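Rear brakes locking up before the fronts into slow corners - bias or something else?

Posted by Vaughan Paewai, 8 Nov 2018

Hi all, first season in a lightweight two-seater and I'm after some help before the last round at Barnberg. Under hard braking into the tight stuff (the hairpin mostly, and a little at the chicane) the rears lock before the fronts and the back end starts to wander. I caught it twice in practice and didn't catch it in the race, so I got a nice long look at the gravel.

The car has a bias bar on the pedal box. I've wound it two full turns toward the front and I swear it feels the same. Pads are the ones that came with the car, no idea how old. Tires are fresh this season. It only seems to happen on the downshift from third to second, but I'm braking hardest there anyway so I don't know if that means anything.
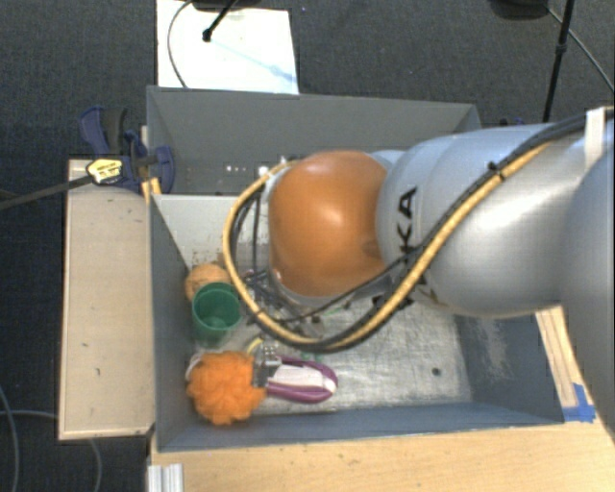 The other thing is that the pedal goes a bit long after six or seven laps. It comes back once the car has sat in the paddock. Fluid was changed in spring by the previous owner, or so he told me. Do I keep winding the bar forward, or am I chasing the wrong thing? I don't want to buy a whole new pedal box if I can help it, I've already spent 1257 on this car since August and my wife can read a bank statement.

Roswitha Engelhardt

You may have two separate problems, so try not to fix them with one knob!

Start with the downshift. If you come down to second too early and let the clutch out with the revs low, the engine drags the rear wheels and they'll lock or hop no matter where your bias is. I did this for a whole year at Follberg and blamed everything on the car. Go out and do a few laps where you brake exactly as you do now but leave it in third through the hairpin. You'll be slow coming out, never mind that. If the rear stays calm, it's your feet. Then work on the blip, and leave the shift until most of the braking is done.

Now the bar. Two turns should change something you can feel, so get it up on stands and have a friend press the pedal gently while you turn each wheel by hand. The fronts should grab first. If they don't, look at the bar itself. They seize up, or the clevises get wound so close to the side that the bar jams when you press hard. Mine was full of old grease and grit and it took me 22 minutes to clean, including looking for the circlip I dropped. Also check you're turning it the right way - I know, I know, but there's no standard direction and plenty of people have done it backward.

The long pedal sounds like hot fluid to me. Fresh racing fluid all round, bleed it properly, and do it again before the first round next year. Look at the pads while the wheels are off. Thin pads let a lot more heat into the caliper.

One more thing: make your bias changes half a turn at a time once it's working, and write them down. Try them somewhere with a wide runoff first.

Parviz Shokri

bias bar 100%. same on mine. just keep winding till the fronts lock, then back a bit

Ayten Ekinci

Agree with Roswitha on nearly all of it. I'd add that you should ask the previous owner if the front and rear pads are the same compound. I bought a car from a guy called Kettler with a grippy race pad at the back and a road pad at the front, and no amount of winding would sort it out. Matching set all round, bedded in properly, and it was a different car.

I wouldn't wind it blindly like Parviz says until you know the bar moves freely. If it's stuck and then suddenly lets go in the middle of a braking zone you'll have a whole new problem. And check the rear ride height too, if someone has jacked the back up for looks it goes very light on the brakes. Good luck at Barnberg, I'll be there in the green one if you want a second pair of hands in the paddock.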